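Grasine Broadcast Notes

Readme for the data package, version 3

This package contains notes about television and radio programs on classical music. We collected them from the printed program guides of two regional stations, Ollon and Clusano. Every record is one broadcast. In total there are 706 records.

Files

broadcasts.csv has one line per broadcast, with 10 columns: station, month, start time, title, composer, main instrument, length, language, repeat, remarks.
stations.csv explains the short names of the stations. 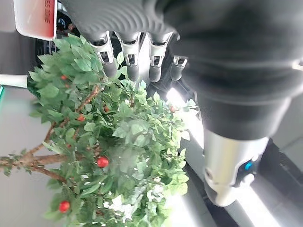
Robot hand beside an artificial tree.

How the records were made

The guides were typed by hand and then compared with the paper a second time. Spelling of composers follows the Hamann list, which is included in the folder "lists". When a guide gave only the family name and we could not decide between two composers, the field stays empty.

Known problems

The Clusano guide for November is missing. Start times after midnight are written under the day before, as in the guides. Please do not use the column "length" for sums, it includes the announcements.

Use

You may use the data for teaching and research. Please mention Grasine and the version number.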